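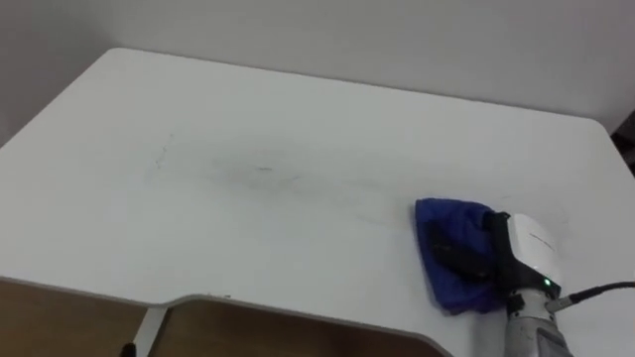
Murkix白色哑光桌面使用评测:好看,耐用,但要习惯擦

这张桌子我用了八个多月,去年五月装好,写这篇的时候是2025年1月24日。之前在论坛里回过几次帖子,问得最多的是白色哑光桌面到底脏不脏、好不好擦、会不会越擦越花。零散地答不清楚,索性写成一篇。

先交代配置。桌子是Murkix的大号白色款,圆角,哑光面,到手价2,000元,不含上楼费。桌子靠着浅灰色的墙放,平时当工作台用:写东西、拆快递、裁纸、偶尔修点小东西。家里没有小孩,有一只猫,猫不怎么上桌。

一、为什么买白色哑光

原来那张桌子是深胡桃色的亮面桌,Morside的,用了很多年。亮面的问题是反光,下午的光从侧面打进来,桌上看纸质的东西很累。另外深色亮面显灰,上午擦完下午就能看见一层。换桌子的时候我的要求是不反光,颜色浅,台面够大,桌角不要尖。

看过三家。Rutkowska的那款做工最细,但是台面偏小,价格也高出一截。Druvidetti有一款灰白色的,桌面带一点凹凸纹理,手写的时候不垫东西会戳破纸,放弃了。Murkix这款表面平滑,没有纹理,垫一张纸就能写字,尺寸也合适,就定了它。

店里的销售劝我加钱买他们的桌垫,没买。后来证明桌垫有用,后面会讲。

二、到货和安装

两个包裹,台面单独一件,桌腿和五金一件。台面四周有泡沫护角,表面贴了一层保护膜。膜要等桌腿装完再撕,我一开始就撕了,翻过来装腿的时候垫的是旧床单,床单上有颗纽扣,好在没留下印子。

安装不难,一个人能做,翻面的时候最好有人搭把手。螺丝孔位置准,没有需要硬拧的地方。说明书只有图,没有文字,第四步的垫片方向画得不清楚,我装反了一次,桌腿会晃,反过来就稳了。

调平脚的行程不长。我家地面有一点斜,调到头刚刚够。地面不平得厉害的人要另外准备垫脚。

三、日常使用

桌面够大,这是我最满意的一点。笔记本、台灯、一摞文件放着,还能空出一大片裁纸。圆角的半径不大,看上去还是方正的,胳膊从旁边蹭过去不疼。

不反光这一条也达到了。下午侧光的时候桌面只是变亮,没有刺眼的光斑,拍东西也方便,我有时候拿它当背景拍二手物品,出来的颜色比较准。

稳定性中等偏上。打字不晃,用力擦桌子的时候会有一点点横向的晃动,靠墙放能好一些。

手感偏涩。纸在上面不容易滑走,鼠标直接用也可以,但鼠标脚垫磨得快,而且会在桌上留下一圈灰色的印子。这就说到重点了。

四、脏在哪里,怎么脏的

哑光白面不显灰尘,显的是摩擦留下的灰痕。灰尘落上去基本看不出来,隔几天掸一次就行。可是手腕经常放的位置、鼠标的位置、拖过纸箱的位置,会慢慢变成一片灰蒙蒙的颜色,中间深,往外越来越淡,没有明显的边界。

这种痕迹刚出现的时候不容易注意到。我第一次发现,是挪开放了很久的文件夹,底下那块明显比旁边白。

按我的使用情况,容易留痕的东西大概有这些:

铅笔和石墨。写字时手的侧面带着铅粉,一抹一片。

快递纸箱的底部。带着灰拖过去,会留下一条条的印子。

深色橡胶脚垫。台灯底座和笔记本底下的都算,压久了有浅色的圈。

金属。钥匙、尺子的边、剪刀,划过去会留下细细的深色线。很多人看到以为是划伤,其实一部分是金属蹭在表面上的颜色,可以擦掉。

马克笔和签字笔。一小道墨水,趁早处理问题不大,放过夜会费点力气。

咖啡和茶反而不算什么,及时擦基本不留色。我有一次把茶杯放了一整晚,杯底一圈,湿布来回几下就没了。

五、怎么擦

试过的办法比较多,按效果写。

第一种,湿的超细纤维布。我用的是普通的蓝色擦布,叠成厚一点的方块,压平了擦。日常的灰痕八成靠它就够了。要点是叠厚,受力均匀,薄薄一层布用指尖去擦,只能擦到指尖那么大一块,旁边会留下一道一道的痕迹。

颜色无所谓,但新布第一次用之前要过水洗一遍。我那块蓝布买回来先泡了一会儿,水里有浮色,洗过两次才干净。白桌面上别拿没洗过的深色新布直接擦。

第二种,湿布加一滴洗洁精。对付手腕和鼠标位置的灰片,效果明显比清水好。洗洁精一定要少,多了以后要再过两遍清水,过不干净,干了以后侧着看会有一片一片的雾状痕迹。哑光面上这种残留比污渍本身还烦人,正面看不见,侧面全是。

第三种,橡皮。铅笔痕和金属蹭的细线,用白色绘图橡皮轻轻擦,大部分能掉。橡皮屑要吸走或者掸走,别用湿布直接抹。

第四种,酒精棉片。只用在墨水上,点一下,停几秒,换一面干净的擦。不要大面积用。我没有见到它伤表面,但说明书上画了一个打叉的瓶子,应该是不建议溶剂的意思,所以能少用就少用。

第五种,魔术海绵。不推荐。它去污确实最快,问题是它本质上是很细的磨料,哑光面擦多了会变亮。我在靠墙不起眼的一角试过,用力擦了100下,那块在侧光下能看出比别处光滑一些。正面看没有区别,心里总归不舒服。

六、擦的顺序

这个问题在帖子里有人问过,我的做法比较固定。

先把东西全部挪开。绕着东西擦,过一个月桌上就是一张地图。

然后干掸一遍。桌面上有砂粒的时候直接上湿布,等于拿砂纸在磨。我桌上左边有一道细线就是这么来的,当时布底下夹了一粒不知道什么东西。

接着湿布从污渍的外圈往中间收。从中间往外推,脏东西会跟着布走,拖出长长的浅痕,原来一小块变成一大片。收到中间以后,把布翻一个干净的面,再来一遍。

最后用拧得很干的布顺着一个方向走一遍,从左到右或者从右到左都行,方向要一致。这一步是为了消掉擦拭痕。走完之后等它自己干,不要再用手去摸。

整张桌子这样做一遍,熟练了以后不费什么时间。我一般每周一次,裁纸多的那一周会多擦一次。

七、耐用程度

八个多月下来,桌面没有鼓包,没有发黄。桌子不在阳光直射的位置,靠窗放的人情况可能不同。

划痕方面,有一道能摸到的,是美工刀打滑造成的,这个怪我没有垫切割垫。另外有几道只能看见、摸不到的细线,橡皮擦过以后淡了,没有完全消失。

边缘的处理还可以,圆角那里没有开裂,也没有翘起来。我担心过水会从边缘渗进去,所以擦桌子的布从来不会湿到滴水,到目前为止没有出现问题。

耐热没有专门测试。热锅没放过,热杯子放过很多次,没有留下印记。

五金件在三个月左右的时候重新紧过一次,有两颗螺丝松了一点。之后没有再松。

八、售后

装好的第二周发现一只调平脚的塑料底裂了,联系Murkix客服,接待我的是Kenna Gillies。她要了订单号和照片,没有多问,寄了一套新的过来,四只都换了。整个过程还算顺利,只是寄件慢,等了九天。

我顺便问了清洁的问题,她的答复是温水加中性清洁剂,避免磨料。和我自己试下来的结果一致。要是这句话能印在说明书里就更好了。

九、要不要配桌垫

前面说过没买官方的。官方桌垫太贵,颜色也只有灰色一种。用到第三个月我自己另外买了一块小的,只垫鼠标和右手腕的位置,100元出头。垫上以后那一块就没有再发灰,擦桌子的工作量少了差不多一半。

整张铺满没有必要。铺满了就看不见白色桌面,那不如买便宜的深色桌子。

桌垫底下也要定期掀开擦,边缘容易积灰,时间长了会有一条灰线。

十、和另外几款的比较

Rutkowska那款朋友家里有,用了一年多。表面更硬,金属蹭上去的痕迹少,擦起来省力,但同样怕洗洁精残留。台面小是硬伤,放了显示器以后没有多少地方了。

Druvidetti的纹理面我在店里用湿纸巾擦过样品,灰尘卡在纹理里,要用软刷。喜欢那种质感的人可以考虑,怕麻烦的不建议。

Morside的旧桌子现在放在阳台当花架,亮面确实好擦,一抹就干净,这一点哑光比不了。

十一、适合谁

适合需要大台面、在意反光、能接受每周擦一次桌子的人。经常画铅笔画的、大量拆箱的,要么配垫子,要么选深一点的颜色。

不适合想要一直保持全白又不想打理的人。白色哑光面上的灰痕是迟早的事,多数能擦掉,但得动手擦。

十二、评分

台面大小:满分五分给五分。
表面观感:四分半。
抗污:三分。
清洁难度:三分半,掌握方法以后可以给四分。
安装:四分,扣在说明书上。
稳定性:四分。
售后:四分。
价格:三分半。促销的时候买比较合适。

再买一次的话,我还会选这款,同时一起买一块小桌垫和两块擦布。擦布两块轮着用,一块湿的,一块拧干收尾的,不要混。

补充一点,有人问能不能打蜡。我没有打过,客服也没有建议。哑光面打蜡以后大概率会变得有光泽,而且不均匀,想试的先找桌子背面试。

再补充,猫爪印用清水就可以擦掉。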